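**PLELLGATE, January.** Stollico has completed the specification for its new line of woven table linens and will begin shipping to trade customers from its Plellgate mill this month. The line, sold under the name Zavadico, covers placemats, runners and napkins for restaurants, hotels and contract caterers.

Zavadico fabrics are woven from a cotton and polyester blend with a finished weight of 200 grams per square meter. The yarn is dyed before weaving, so color runs through the full thickness of the cloth. Hems are double folded and lockstitched, with mitered corners on all placemats and runners. Napkins have a narrow rolled hem.

The main change from the earlier Escobar line is in the border. Escobar placemats used a separate strip of cloth sewn to the center panel. After repeated washing, the strip and the panel could shrink at different rates, which left the edge puckered. In Zavadico the border and center are woven as one piece on the same warp, and the only stitching is at the hem.

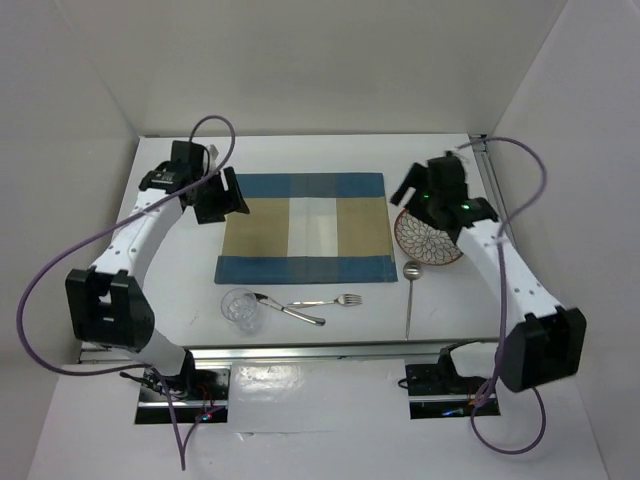 *Square placemat with wide blue border and tan-brown side panels.*

## Wash and wear testing

Stollico tested finished pieces at its Plellgate laboratory over a full production season. Each sample was washed with commercial detergent, tumble dried and pressed before measurement. Shrinkage was recorded along both the warp and the weft, and color change was graded against an unwashed control from the same roll.

Samples completed 200 wash cycles with shrinkage inside the company's limit for contract linens. Abrasion tests were run to 3000 rubs on the border and center areas. No yarn breaks were recorded on either. Stain release was checked with coffee, red wine, cooking oil and tomato sauce, each left in place overnight before washing. Oil needed a second wash on the lighter shades, and the care sheet has been revised to say so.

"The border was the part customers sent back," said Yabsira Woldegiorgis, head of product development at Stollico. "We looked at changing the thread and the stitch length, and neither held up well enough. Weaving the piece in one pass took longer to set up, and it meant new loom settings for every size. The returns we had on Escobar were nearly all seam faults, so we judged it worth the setup time."

## Range and ordering

The opening range has 20 colorways. Placemats are offered in square and rectangular formats, and runners can be cut to length at the mill. Custom color orders are accepted subject to a sample approval, which adds one stage to the normal schedule. Customers may request a strike-off before committing to a full run.

Stock items are packed flat in cartons by size and shade. Each carton carries the dye lot on the outer label, and Stollico recommends that customers keep lots together when laying a single dining room. Replacement pieces can be matched by quoting the lot number.

Order details are as follows:

- Stock colorways are listed in the trade catalog under reference 2242.
- Mixed cartons are available for placemats and napkins in the same shade.
- Runners are supplied unfolded on tubes when ordered above standard length.
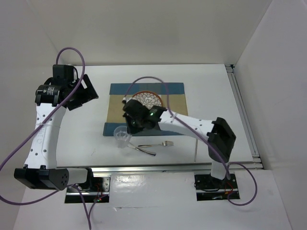

## Supply of existing products

Escobar placemats will remain on sale until current stock is used up. Napkins in the Escobar line are not affected by the border change and will continue under their present order codes. Customers with open Escobar contracts may switch the balance to Zavadico at the contract price, provided the request is made before the goods are cut.

Care sheets, shade cards and full test results are available from the Stollico trade office in Plellgate on request.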